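About Trerow

Trerow records people doing ordinary manual tasks so that robots can be trained to do them. We supply demonstration data, recording hardware on loan, and remote-control sessions on the customer's own robot. The company has 20 staff and works from one site, with a recording floor, a small machine shop and the data office.

Page last revised 15 Apr 2018

What we do

A robot arm can be programmed point by point, and for a fixed job on a fixed line that is still the right method. It works poorly when the object is soft, when the drawer is never open by the same amount, or when the item may be lying either way up. For those jobs our customers train a control policy from demonstrations. A person performs the task many times, the motion of the hands is recorded along with the camera views, and the policy is fitted to the result.

Trerow produces the demonstrations. We do not train policies for sale and we do not build robot arms. Customers receive synchronized video, gripper poses, gripper opening widths and a written task sheet for every batch.

How the company started

Trerow was set up by Carolina Henriques and Vivek Bhatt, who had worked together at Pladent on fixtures for small-parts packing. Their last project there needed an arm to pick up sealed pouches. The arm was taught with a pendant, one waypoint at a time, and the program had to be retaught whenever the pouch supplier changed the film. They began holding the gripper by hand and logging its position, first as a way of shortening the teaching time. The first logger was accurate enough for packing and too heavy to hold for a full shift. The present design is the fourth. Jintana Wattanapong joined to run the recording floor, and Boonmee Paisan took over calibration and the machine shop.

Hand-held recording

Most of our work is done with hand-held grippers. The operator carries one in each hand and does the task directly, with no robot present. The fingers match those fitted to the customer's arm, so a grasp that is possible for the operator is in principle possible for the robot. Marker cubes on the grippers are used to recover the position of each tool relative to the head camera.
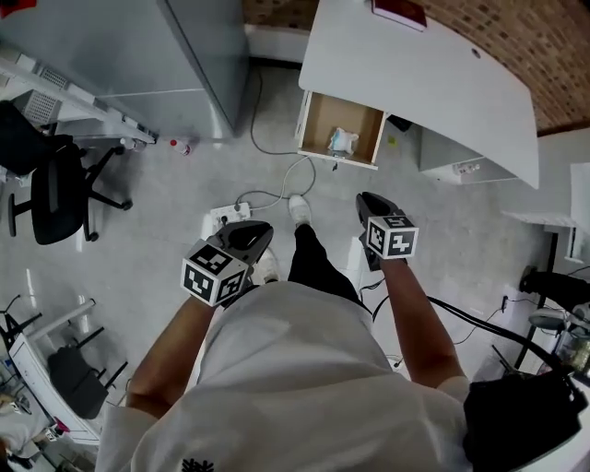 Two-handed recording at a desk with an open drawer. Each gripper carries a marker cube.

The method has limits, and we state them in every quotation. The operator's arms can reach places that a given robot cannot, so the working area is checked against the customer's arm before recording begins. Contact force is not measured by the standard tool. Very fast motions blur the markers, and sections where the markers are lost for more than 46 consecutive video frames are rejected at review.

New operators practice on two tasks before recording for a customer: moving a soft package between a drawer and an open compartment, and handing an object from one gripper to the other. Both are harder than they look. The fingers have no sense of touch to offer, and most people begin by squeezing too much.

Camera views

Each session is recorded from the operator's head and from the grippers. The head view gives the general layout and shows both tools. The gripper views show the contact between finger and object, and they resemble most closely what a wrist camera on the robot will see. Wide lenses are used on the tools, so straight edges appear curved. We deliver both the original video and a corrected version, together with the lens parameters for each unit.
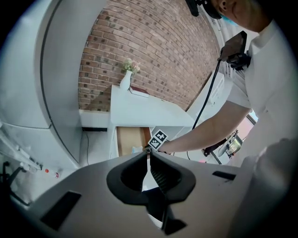 View from one gripper, with the operator's other gripper and its marker tag beyond the fingers.

Having one gripper visible to the other is useful for two-handed work. It gives a second estimate of the distance between the tools, independent of the head camera. Wian Mkhize wrote the solver that combines these estimates, and he maintains the reports that go out with each delivery. Frames in which the estimates disagree are flagged and left in place – customers differ on whether they want them.

Remote control

Some tasks cannot be recorded with a hand-held tool. The load may be too heavy, the robot's reach may be the main difficulty, or the customer may need joint-level data from the actual arm. In those cases we record by remote control. The operator sits at a pair of scaled-down leader arms and the customer's robot follows. Remote sessions are slower. A task that takes an operator a few seconds by hand can take several times as long through the leader arms, and operators need more training before their motions are smooth enough to use.

We run remote sessions at the customer's site, on the customer's network, with a member of the customer's staff at the stop button. We bring the leader arms, the logging computer and two operators, who change places every 20 minutes. For the leader arms we use our own Sasov design, which can be adjusted to the joint layout of most six-axis and seven-axis arms.

Many projects combine the two methods: a large hand-held set for variety, then a smaller remote set on the target robot. Vivek Bhatt handles the planning of mixed projects and can advise on the split.

The recording floor

The floor is furnished with ordinary office and household items. We do not use a bare test bench. Furniture is moved between batches to the positions given on the task sheet, and other people go on working nearby while a session is recorded. A policy trained only in tidy surroundings tends to fail in untidy ones.
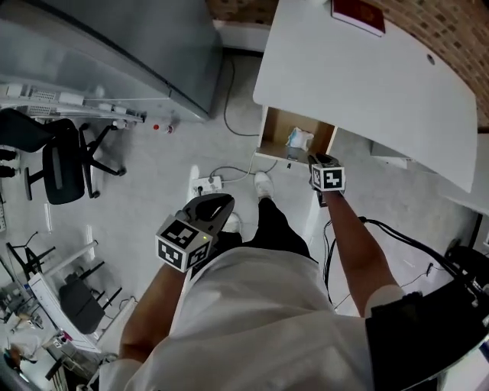 Head view during drawer work, right gripper reaching toward the open drawer.

A typical batch is 200 demonstrations of one task by several operators. Start positions, object placement and the order of operators are set by a printed schedule. An operator who drops an object completes the attempt if it can be recovered and marks it as a recovery. Recoveries are kept in a separate folder and most customers ask for them.

Our largest order to date was nearly 2000 demonstrations of sorting and storing soft packaging, made for Awasthi. It established the review procedure we still use: automatic checks on marker visibility and timing, then a person watching every attempt at double speed, then a sample replayed on an arm in the machine shop.

Fingers and objects

Finger shape has more influence on the result than any other part of the hardware. Boonmee Paisan keeps a stock of smooth, ridged and cupped fingers and cuts others to order from customer drawings. Ridged pads hold film and thin bags well. Smooth pads release more predictably and are preferred for boxes. If the customer has not yet chosen a finger, we record a short trial with two or three types and supply the results before the main batch.

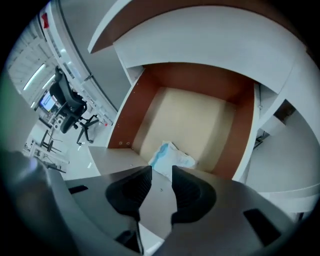 Ribbed finger pads at an open compartment, with a soft package on the compartment floor.

Soft packages are requested more often than anything else. They change shape when gripped, reflect light unevenly and can hide behind the fingers at the moment of contact. For these tasks the schedule calls for the package to be crumpled differently before each attempt, by hand, by someone other than the operator.

Data and privacy

Operators are employed by Trerow and have agreed in writing to being recorded. Faces of operators and of anyone else in view are blurred in delivered video unless the contract says otherwise. Raw recordings are held on our own servers until the customer accepts the delivery and are then deleted, or transferred on request. Data made for one customer is not resold to another.

People

Carolina Henriques – managing director, contracts
Vivek Bhatt – technical director, project planning
Jintana Wattanapong – recording floor, operator training
Boonmee Paisan – calibration, machine shop, finger design
Wian Mkhize – pose estimation, delivery reports

Working with us

An inquiry should state the arm and gripper in use, the task, the objects involved and the data format required. Sample objects can be sent to us once a project number has been issued. Please send at least three of each, as soft items wear out. Site visits to the recording floor are possible by arrangement and take half a day, including a turn with the hand-held grippers. Visitors should wear flat closed shoes.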